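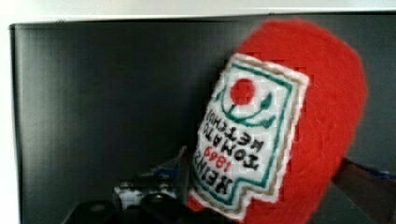

**2026-06-23, props bench**

Started on the soft food box for Skondatura. The list from Crenshaw says "condiment, plush, red" and leaves it there, as if we might have several and could please ourselves. Logged as item 744: ketchup bottle, long-pile red fabric, tomato and leaves over the lettering, HEINZ at the bottom, 1869 in red numerals. It is the shaggiest bottle I have had to write a condition note for. I put "fuzzy, as intended" and then took out "as intended", since I have no idea what was intended.

The label is the good part. White ground, tan border, a dark green line running inside it and following the shape down to the notched bottom edge. The whole thing looks like needlepoint, with the little squares showing. Alcides Trindade thinks we should copy the method for the mustard and the relish, which don't exist yet and which he has already promised to Linia. I said fine, if he does the leaves. Curves on a square grid look like stairs until you get the steps right, and I spent most of May on a stitched lemon that came out as a hexagon.

Notes for whoever brushes the pile:

- with the lie of the fabric, short strokes, soft brush
- keep the brush off the label, it will catch
- don't trim. Somebody trimmed the baguette and now it looks ill
- no steam until I've tried it on a scrap

Color against the charcoal panel is very strong. Strong enough that the edge goes soft and it's hard to say where the bottle stops. I'd been planning to use the panel behind all the pieces, and for the red ones I think I still will, but the plum and the eggplant are going to vanish into it. Need a pale board for those. There was one behind the Otard crates. There is now a gap behind the Otard crates.

After that, small parts on the white table. This is the job I put off until there was no other job. The box came with a bag of odds and ends marked "food, misc.", a category that has done more damage in this workshop than moths. My plan was to put things out one at a time, decide what each was, write it down, move on. 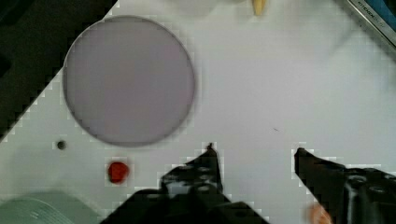
The plan held for a bit. The big flat round one, lavender-gray with the thin darker rim, I have down as "disc, lid or plate" with both words left in. Alcides says lid. If it's a lid, there is a pot to match it somewhere and the pot isn't on the list. If it's a plate, it goes with the table settings and becomes Linia's problem, so I'm leaning toward plate on purely moral grounds.

The small red one is worse. Berry, bead, a bit of clay – I've changed the entry twice. Tray 268 for now, with the other unknowns. As for the little dark spot nearby, see below.

To do:

- check whether dark spot is a bead or a hole in the table before logging it as a bead
- measure disc, try it on every pot in the cupboard
- ask Crenshaw for the original list, the one with adjectives
- pale board
- thread for mustard label, two skeins of black, one of the dark green
- new tag for 744, the first one has disappeared into the pile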